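From: Heledd Morris
To: Siter District parents and staff list
Date: July 4, 2022
Subject: Re: Visitor entry at Pernon Middle School

Hipólito Tapia wrote:
> Will the new entry rules apply to summer classes, or only
> from the fall? My son's program uses the side door on
> Samuel Street, and it was propped open twice last week.

Dear Mr. Tapia,

Thank you for your message. The rules adopted in April apply to all programs held in the building, including summer classes. The side door is to remain locked during class hours, and I have referred your report to the principal.
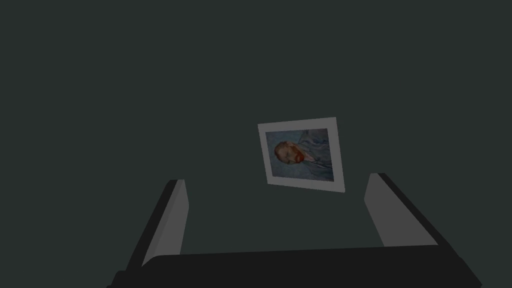 Visitors must sign in at the main office and show photo identification. The district received 219 written comments on the draft policy, and the final text keeps the requirement that two staff members be present at the entrance during arrival - a point many families raised.

Questions about the lockdown drill schedule should be sent to the safety office.

Sincerely,
Heledd Morris
Office of School Safety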